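Last updated: May 10, 2021

Print this page | E-mail this page

The spreadsheet for the second arm is finally open on my other monitor, and I'm having way too much fun with it! Back in January I swore I'd wait a year. Then the sorting work at the Nostness bench started going so nicely that I began pricing things over breakfast.

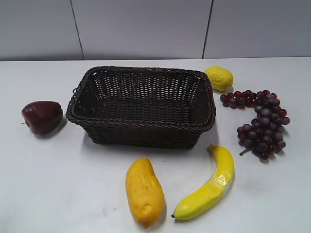
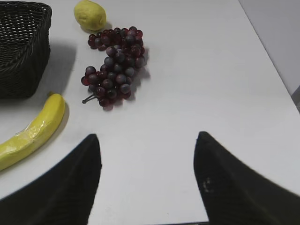 So, the money. I've set aside $2000 for everything except the arm itself, and the biggest line is a spare set of fingers plus mounting hardware from Plomora, at $900. That hurts a little, but I've already lost two good afternoons to one worn pad (and a whole evening hunting for the right screw). Evis quoted me 30 days on delivery — fine by me, the table has to be moved first anyway.

The part I keep changing my mind on is the camera. Arboleda has a lovely little wrist unit with a proper locking cable, and I want it badly, but it would put me over 2000 once shipping is in. For now it sits in a column called "later," next to better lights and a power strip with a switch I can reach without crawling.

Next job is measuring the bench again. I wrote the depth down in January and can't find the notebook.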